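Frameless Mirrors on a Desk or Bench: Setting, Leveling and Cleaning

Filed under Glass and Mirrors. Revised December 5, 2020.

A frameless mirror has no rail to hide a bad cut, a chipped corner or a streak of cleaner that ran under the edge. It also has no weight at the bottom. Most of the damage we see on small mirrors kept on desks and workbenches falls into two groups: black creep along the lower edge, caused by liquid reaching the backing, and corner chips, caused by setting the glass down on a hard surface at an angle. Both can be avoided with a few minutes of preparation.

Clearing the surface

Take everything off the part of the desk you intend to use and wipe it down with a barely damp cloth. On a white or light desktop, look along the surface at a low angle. Grit that can't be seen from above will show up this way. One grain of sand under a glass edge is enough to start a shell chip.

Check the desktop for level in both directions before you set anything on it. Use a level at least 12 inches long, since the pocket kind will follow every small dip. If the desk is out, correct it at the feet. Do not pack the mirror to suit a crooked desk – the next time the desk is moved, the packing will be wrong and the mirror will lean forward.

The wall behind is a poor reference. Moldings and ledges are often out by more than the desk is, and a mirror trued by eye to a sloping strip will look wrong from the chair. 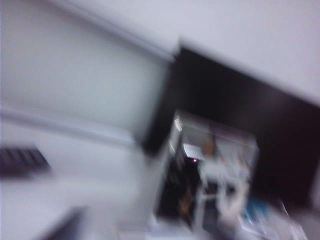 With the surface level and clean, mark the center line in pencil on a strip of low-tack tape. Measure from both ends of the desk and split any difference. Put a second strip of tape where the front of the glass will stand. Leave the tape down until the last step.

Choosing a support

An upright mirror needs support behind it and something under or in front of it to stop the lower edge from walking. The usual choices are these.

Grooved base. Neat and easy to level. The groove should be wider than the glass by the thickness of a felt liner on each side. A groove that grips bare glass will crack it sooner or later.

Angle brackets behind. Stronger, and suitable for larger pieces. Pad every contact point. Two brackets set a quarter of the width in from each side are better than one in the center.

Flat plate with a rear stop. Good where the mirror is taken away often. The plate should run past the mirror on both sides, so that a bumped mirror doesn't drop off the end.

Easel back. Acceptable for light pieces only. The hinge loosens with use and the angle drifts.

We have used the Cavatis clear bumper and the Dultby felt strip for padding. The bumper holds better on a smooth desktop. The felt is easier to replace and doesn't leave a ring. Either will do if it is changed when it flattens.

Setting the angle

A mirror standing dead vertical on a desk shows a seated person squarely only if the center of the glass is near eye height, and few desks allow that. Tilting the top back a few degrees brings the face into view, but it brings in more of the ceiling as well. In a room with tube fixtures this matters. A lit tube reflected beside the face makes the pupils close down and makes the face look darker than it is. Sit in the normal position before fixing the angle and check where the lights fall. Moving the mirror sideways by the width of a hand will often clear a fixture that no change of tilt will.

Measure the final angle and write it on the back of the support. For stands that fold away, cut a cardboard wedge to the same angle and keep it with the stand. Resetting then takes seconds.

Cleaning

Use two cloths, one damp and one dry. Lint-free cotton is adequate. Microfiber is faster, provided it was washed without softener.

1. Dust the face first, dry, from the top down.
2. Put the cleaner on the cloth. Never spray the glass.
3. Wipe in straight overlapping passes and stop a finger's width short of the bottom edge.
4. Do the bottom edge last, with the dry cloth.
5. Run a dry corner of the cloth along the joint between the glass and the base.

Plain water with a few drops of rubbing alcohol removes fingerprints. Ammonia cleaners work on the face but attack the backing wherever they reach an exposed edge, and on a frameless mirror all four edges are exposed. Vinegar has the same drawback. Hair spray comes off with straight alcohol on a cotton pad, followed by water.

For smears that keep coming back, the cloth is at fault nine times out of ten. Wash it hot and dry it on a line.

Sealing the edge

Where the desk is near a sink, seal the edges before use. Clean with alcohol, allow to dry overnight, and apply a thin coat of mirror edge sealer with a small brush. Cover the edge itself and lap slightly onto the back – do not lap onto the face. A second coat goes on after the time given on the can. Edges that have already turned black can be sealed to slow the spread, but the dark area will not clear.

We sealed the mirrors in the Betthorpe workroom in March. Item 133 on the bench list, the oldest piece, already had a dark lower corner, and the mark has not grown by any amount we can measure.

Moving and storing

Lift with both hands on the vertical sides, never by the top edge. Stand the glass on folded cardboard or carpet when it is off its base. Store upright, face to face with paper between, and label the outer side GLASS. Flat storage puts the load in the middle and is a common cause of breakage.

Keep the tape strips down until the mirror has been in use for a day. If the position proves right, peel them back slowly at a low angle.

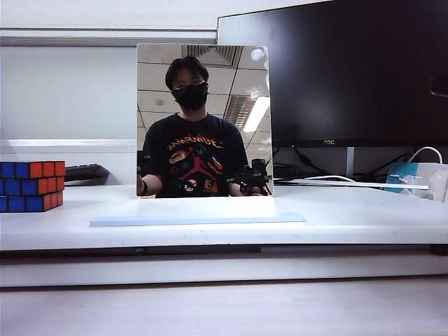
Ugwu writes that the finger's width in step 3 is too cautious for a sealed edge, and that a cloth wrung out hard can go all the way down. Ugwu also prefers a strip of thin cork under the glass to felt, on the grounds that felt holds moisture against the backing after cleaning. We agree on the cork for damp rooms. It should be cut a little narrower than the base so that the ends don't catch on a sleeve, and replaced when it crumbles.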